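Reviews > Office chairs

I have used the Ralon chair from Wegener for 14 weeks now, so I think I can write something useful. I am not a tall person and I sit many hours, mostly in the evening, when I translate manuals at home.
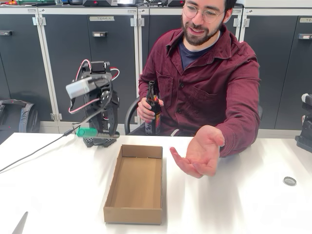

Morkport, September

The chair came in one big box. Putting it together took me one evening, with a break for dinner. There are 10 screws and all of them fit, but the key in the bag is soft metal and its corners became round very soon. Take your own key if you have one.

The seat is firm. In the first days I did not like it and wanted to send the chair back. My neighbor Hannelore Diekmann has the older Zusirine, and she told me to wait two weeks. She was right, my lower back is better in the morning. The armrests I still do not like. They go up and down, but not closer to the body, and for a narrow person they are too far out.

The tilt is smooth if you set the knob under the seat well. Turn it little by little. I turned it too much the first time and the chair pushed me forward like a school bench.
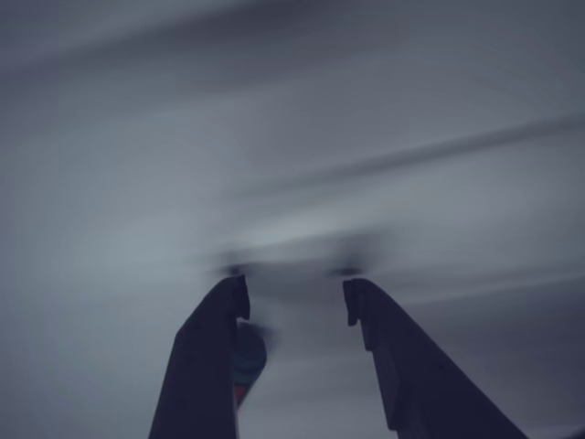 Late in the evening, very blurred.

The wheels are good on a carpet and too fast on tiles. There is a small click on the left side when I lean back, and oil did not help. I wrote to the shop and a Mr. Alistair Gillies answered politely that he would send a new part. I am still waiting for it.

For 200 I would buy it again, but I would ask first if other armrests can be ordered.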